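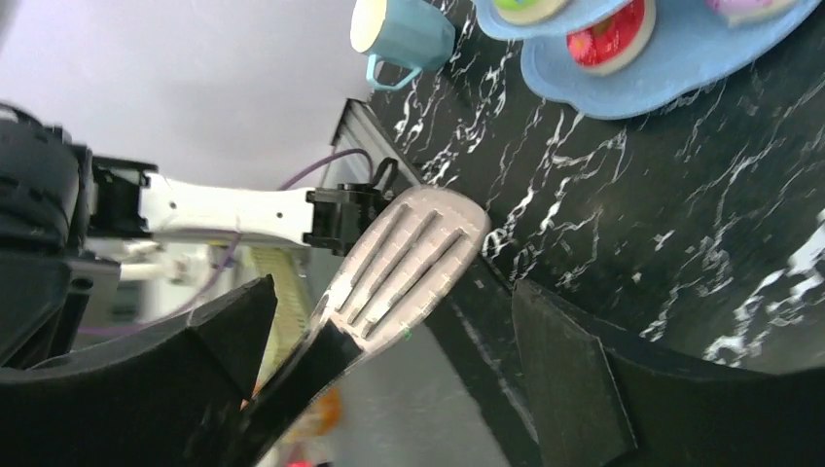 Step 1: Wash the spatula before you do anything else

I love a slotted spatula. It drains an egg, it gets under a fish fillet, it lifts biscuits off the tray without smearing the chocolate, and it is the tool in my drawer that cops the most grease. The pale pink ones like mine (three long slots, glossy black handle) are my favourites, but a light colour shows every bit of turmeric and pesto, so a proper clean every so often is well worth it!

Run the hot tap, add a squirt of dish soap and go over the head with a soft brush. Don't use steel wool. It dulls the finish and then the stains grab on even harder.

Step 2: Do the slots

Fold a strip of old tea towel lengthwise, thread it through the first slot and pull it back and forth like dental floss. Then the next one, then the last. Tamsin Begay showed me this at a cooking class years ago and I still get a kick out of how much comes off on the cloth.

Step 3: Soak the head

Mix two tablespoons of bicarb into a jug of warm water and stand the spatula in it, head down, for 40 minutes. Keep the water below the join so it doesn't creep up into the handle. Check the edges when you lift it out, especially low down near the neck, where little coloured marks love to hide. A dab of bicarb paste on a fingertip will shift most of them.

Step 4: Rinse and dry

Rinse well, shake it hard over the sink and lay it flat on a dry towel. I leave mine for 6 hours, usually overnight, so the join has time to dry right through.

Step 5: Wipe the handle

A damp cloth, then a dry one, and the shine comes straight back. If yours has a hanging hole, poke a cotton bud through it while you're there.

If the smell of garlic is still hanging about, repeat the soak with fresh water and half a lemon squeezed in after the fizzing stops. Same method for slotted spoons and pasta servers, though you'll want a narrower strip of cloth.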